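Keeping a Work Table in Good Shape

Posted 7 October 2020 by Finn Vogler

A table that gets used every day for sorting, mending, gluing and packing takes more wear than a dining table. Most of the damage comes from small things left too long: a ring of glue, grit under a box, a damp cloth forgotten overnight. The tips below are the ones I use at home in Brukutstead, and most of them need nothing you don't already have under the sink.

Daily wipe-down

Brush off the dust before you bring out a wet cloth. Dry grit dragged around under a rag leaves fine scratches, and on a dark surface you will see every one of them when the light comes in low. A soft hand brush or an old paintbrush works. After that, use a cloth wrung out in warm water with a drop of dish soap, then a second cloth with plain water, then a dry towel. If the top still looks streaky, you used too much soap. Go over it again with plain water.

Microfiber cloths should be washed without fabric softener. Softener coats the fibers and they stop picking anything up.

Glue and tape residue

White glue that has dried can usually be softened with a warm, damp rag laid over it for a few minutes. Lift the edge with a plastic scraper or an expired store card. Don't use a razor blade on anything with a finish.

For tape residue, try cooking oil first. Rub a little in, leave it while you do something else, and wipe it away with dish soap and water. Rubbing alcohol is faster but it can dull some painted and varnished tops, so test it underneath or at the back corner. Keep it well away from flames and open the window.

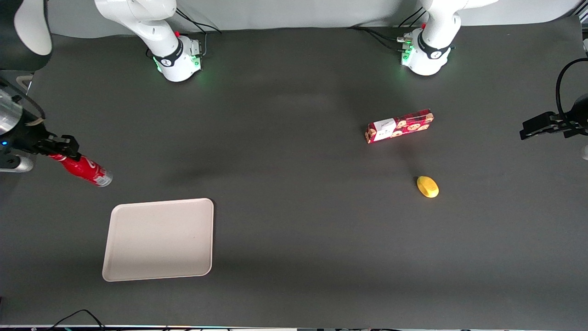 Super glue is harder. Acetone will take it off bare metal and glass, but it will also take off paint and melt a lot of plastics. On a finished table I leave a small spot of super glue alone until it is fully hard and then work at it with the plastic scraper. It may take a couple of sessions.

Scratches and dents

Light scratches in an oiled wood top can be rubbed back with fine steel wool, going with the grain, and then oiled again. A shallow dent in solid wood will often rise if you lay a damp cloth over it and touch it with a warm iron for a few seconds at a time. Don't try this on veneer, which can lift.

Laminate can't be sanded. A repair pen in a close color hides a chip well enough, and you should seal any chip near the edge before water gets in and swells the board.

Leveling and wobble

Check the floor before you blame the table. Slide it a foot to one side and see if the wobble changes. If it does, the floor is uneven and a felt pad or thin shim under one leg will fix it. If it doesn't, turn the table over and tighten the leg bolts. Mine loosen every October when the heat goes on and the air dries out.

Cords

Run cords off the back of the table, never across the front. Adhesive clips hold better if you wipe the spot with alcohol first and leave them overnight before hanging any weight on them. Label both ends of each cord with masking tape. Leave enough slack to pull the table forward for sweeping.

A power strip should be fixed to the wall or a leg, off the floor, where a spilled bucket won't reach it. Don't plug one strip into another.

Light

An overhead light alone puts your own shadow on the work. Add a lamp on the side opposite your writing hand. If glare off the tabletop bothers you, lower the lamp or angle it toward the wall.

Small parts

Muffin tins make good sorting trays for screws and beads. A magnet in a plastic bag will pick up spilled pins, and turning the bag inside out drops them back in the jar. For storage I use 12 baby food jars on a narrow shelf, with the contents written on the lids.

Next page: drawer runners that stick, and what to rub on them.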